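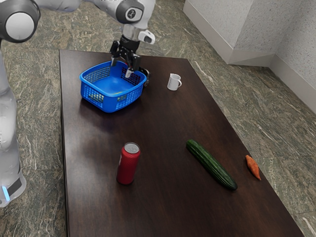 # Iltarby Kitchen Words

A collection of everyday words for food, dishes and kitchen things, as people say them in Iltarby and in Distbridge. The two towns are close to each other, but the words are often different. In Iltarby you put bread in a "kell", and in Distbridge the same thing is a "bread tuck".

The collection has 1,530 entries. They come from 112 speakers, who together gave 3,186 spoken answers.

## Files

- `entries.csv`: one word per row, with the meaning in standard English
- `speakers.csv`: town, age group, years lived in the town
- `answers.csv`: every answer, written as it was heard

All 3 files are UTF-8 and use a semicolon as separator. Please check this setting when you open them in a spreadsheet program, otherwise the commas inside the meanings will break the columns.
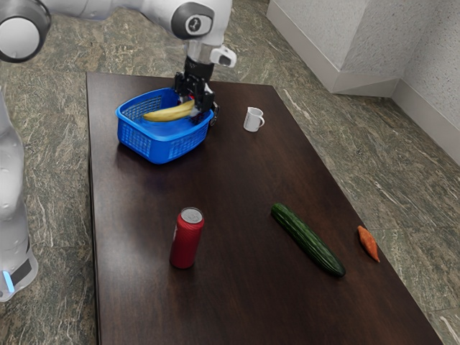

Spelling was the most difficult question. The speakers do not agree how their words should be written, and many of them have never seen them on paper. I kept one main form in `entries.csv` and put the others in the column `also`. When the vowel was not clear to me, I wrote a question mark after it. Please do not remove these marks when you make a copy.

## How the words were collected

Most conversations were held on a Sunday, after lunch, in the speaker's home. I asked for the name of a thing and then for a sentence with it. I did not correct anybody. Words from television or cookbooks are kept, with the label `new`. 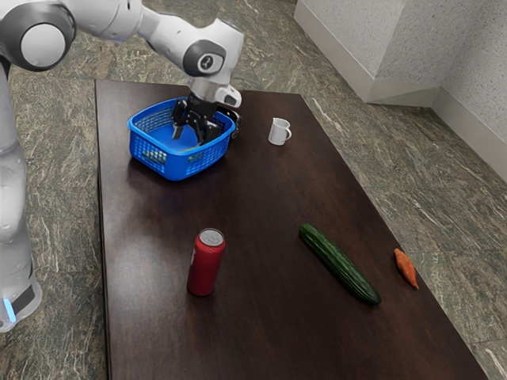 Henrike Valmo

## Known problems

- Older speakers from Distbridge are too few.
- Fish names are mixed between sea fish and river fish.
- The label `rude` was given only by me, so it can be wrong.
- Cluslow is mentioned in several notes, but no speaker from there is included yet.

## Searching

The small script `lobo.py` finds a word in all spellings:

```
python lobo.py kell
```

It ignores capital letters and question marks. It does not understand plural forms. 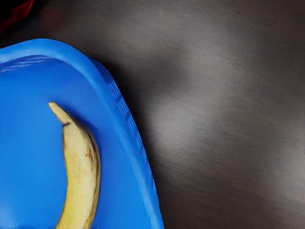 *Last changed: August*

## Use

You may use the collection for study, teaching and word games. Please name it in your work, and do not try to find out who the speakers are. Corrections are welcome as an issue, with the town and the row number.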